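Skostgate puts simulation ahead of hardware in gripper budget

Skostgate, the packaging contractor, will hold off ordering new gripper cells until March and spend the first part of its automation budget on simulation seats and compute time, according to a planning note sent to suppliers.

The note sets out a two-stage purchase. Stage one covers 15 simulation licenses and one shared compute server. Stage two covers arms, parallel grippers and replacement fingers for the soft goods line, where items vary in shape and deform under load. The size of the second order will depend on results from the first.
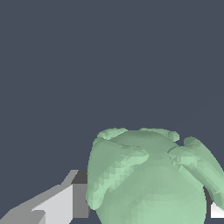

Halima Kaijage, who manages equipment planning for the company, said the previous budget round bought hardware before the grasp requirements were settled. Two finger sets from that order were never fitted. "We had a stroke length on the purchase order and no data behind it," she said. "The fingers were the cheap part. The engineering hours were not."

Under the new plan, each candidate finger shape is tested against a library of 51 soft item models before a quote is requested. A shape moves forward if it meets limits on contact force and slip across the library. Finger width, pad angle and opening distance are entered as separate variables, so that a supplier can be asked for a price on a single change.

Two integrators, Grusero and Ccori, have been asked to bid on stage two. Both must accept the simulation files as part of the specification and state in writing which results they expect to reproduce on a physical cell. Bids that quote arm and gripper as one line item will be returned. Skostgate wants the gripper, fingers, mounting parts and spares priced separately over the service life of the cell.
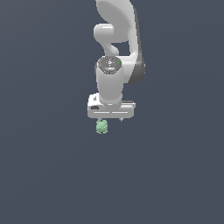

Simulated arm with parallel gripper and a small, lumpy green model.

Compute is the least certain figure in the plan. Deformable models take longer to solve than rigid ones, and run time rises with mesh detail. The planning note calls for coarse meshes in the first pass and finer ones only for finger shapes that remain in contention. Server capacity has been sized on that basis, with no allowance for running the full library at high detail.

Staff training is budgeted under stage one. Sessions will be held at the Wamura site and will cover model setup, contact settings and the format used to report results to bidders.

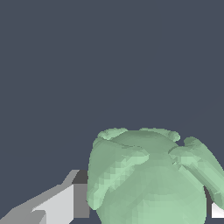

Will simulation replace acceptance testing on the physical cells?

Acceptance testing stays in the contract. Each cell must complete 19 physical trials per item group before final payment is released, and the cost of those trials is carried by the integrator.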